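Petroleum Production Systems
Handout 7: Artificial Lift in Mature Onshore Fields
Revised Oct 19, 2019

Read this before the lift selection exercise. The well data sheets for the Trekham field are handed out separately.

Why wells need lift

A new oil well often flows on its own. Reservoir pressure pushes the fluid up the tubing and there is enough left over at the wellhead to move it to the separator. As the reservoir is produced, that pressure falls. At the same time the water cut usually rises, and a column of water weighs more than a column of oil. At some point the well slows, flows in slugs, and stops. Most of the oil may still be in the ground.

Artificial lift either adds energy at the bottom of the well (a pump) or makes the fluid column lighter (gas lift).

Rod pumps

The surface unit moves a string of steel rods up and down, and the rods work a plunger pump set near the perforations. Rod pumps are simple to repair and most field crews know them. They do poorly in crooked wells, where the rods rub on the tubing, and in wells that make a lot of free gas.

Trekham has 306 wells on rod pump. Pump depths are listed in feet on the data sheets, measured along the hole. Check the deviation survey before you use them as vertical depths.

Electric submersible pumps

An ESP is a multistage centrifugal pump with a motor below it, run on the end of the tubing. Power comes down a cable strapped to the outside. ESPs handle high volumes and high water cut. Sand wears the stages, and a failed motor means a workover rig.

The Clorberg wells used in the exercise each make 2,000 barrels of total fluid per day — too much for the rod units on the data sheet.

Gas lift

Gas is injected down the annulus and enters the tubing through valves set in side pockets. There are few moving parts downhole, and most valves can be changed by wireline. You need a steady gas supply and a compressor. The Onetti pad has both. 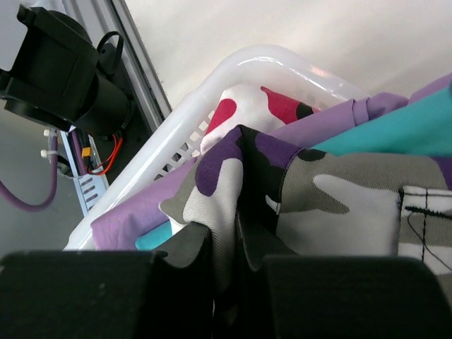 Exercise

1. For Nieminen well 7, plot the inflow curve from the two test points. Use a static reservoir pressure of 1,232 psi.
2. Mark the rate at which the well would die without lift.
3. Pick one lift method and give the expected rate. State the water cut you assumed.
4. Repeat step 3 with the water cut raised by ten points. If your choice changes, say at what water cut.

Show units on every line. Plots may be drawn by hand. The reading on nodal analysis is in the June course pack, and the tubing tables are at the back of it.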